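Reading time: 2 minutes

Play Kitchen Stock Review: Progress Report, August

1. Purpose

The grant covers the sorting, repair and re-issue of soft play food held at the Dusel store. This report sets out work done since the last return and what is still to be done before the sets go back to the two lending points, Ultora and Pilia.

2. Work completed

The stock has been divided by construction. Felt and plush pieces are now kept apart from moulded plastic and from painted wood, as the three groups need different cleaning. Of the 40 soft pieces booked in, 26 have been checked, cleaned and passed. A further 8 are set aside for repair. The remainder have not been opened.

Checking follows one sheet per piece. The sheet records the state of the main seam, the cut edges, any sewn label, the filling and the surface. Loose fibres are removed with a lint roller before washing. Pieces with layered trim are sponged and air-dried flat; machine washing was stopped after the trim on two early pieces curled and had to be pressed.

3. Seams and edges

Most faults are at the seams. Puckering along a straight seam is common in felt and is passed if the stitches hold when the fabric is pulled by hand. Open stitches are closed with doubled polyester thread in a matching colour. Raw felt edges are not hemmed, as this alters the shape. Long threads are trimmed and the edge is left alone.

4. Bottles and condiments

The condiment group was taken next. It is small but gets heavy use, and it includes the branded items which borrowers ask for by name. The Heinz ketchup bottle is red felt with a seam down the middle of the body and a white label patch sewn on near the base, edged in white and teal-green trim. Its right-hand side is slightly frayed at the outline. Under the rule in section 3 this calls for trimming only. 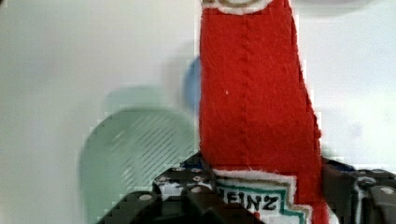
Labels in this group are to be tested at each corner, and any that lift will be resewn by hand through the top layer only. Red felt is washed separately in cold water. The colour test on a scrap of similar cloth showed some bleed at 30 degrees, so the warm wash has been dropped for all strong reds.

5. Outstanding

Matching thread in teal is on order from Dalisay and has not arrived. Repairs that need it are on hold. The unopened pieces will be checked on the same sheet, starting with the bread and fruit.

Storage boxes for Pilia have been labelled. Those for Ultora are waiting on a decision about shelf depth, which we would like to have before the next delivery run on Saturday. No change to the budget is requested.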